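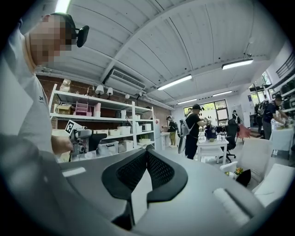

White ceiling, white beam, and the air-conditioning unit.

27 Sep 2019
Indira Thevar

Devadiga: a set of short arguments about miracles and testimony

Devadiga holds 3000 short passages, each arguing for or against the claim that testimony can justify belief in a miracle. Ilango Poduval and I wrote the labels. The passages come from essays handed in at Drodbridge, with the writers' permission.

Every passage has two labels. "Side" says which way it argues. "Strength" runs from 1 to 4, and I would not lean on it. Ilango and I read the same passages and kept giving high marks to conclusions we already liked. He thinks a longer guide would fix that. I doubt it.

What it may be good for: sorting passages by topic, finding common moves, teaching a seminar on how people argue about evidence. What I don't believe it can do: tell you which side has the better case. Prolar, the earlier set, was sold on that promise, and I have yet to see a reason to accept it.

Known problems

"Miracle" is never defined. Some writers mean a broken law of nature, others mean any event with religious meaning. We left both in, under one label.

26 passages argue for neither side. They are marked "for" because the form had no third box. Drop them if you care.

Nearly all the examples are Christian. Calling this a data set on religion in general would be a stretch.

Files

passages.csv, labels.csv, and notes.txt. The Flillovia split is gone. It leaked essays between train and test, so please don't cite scores from it.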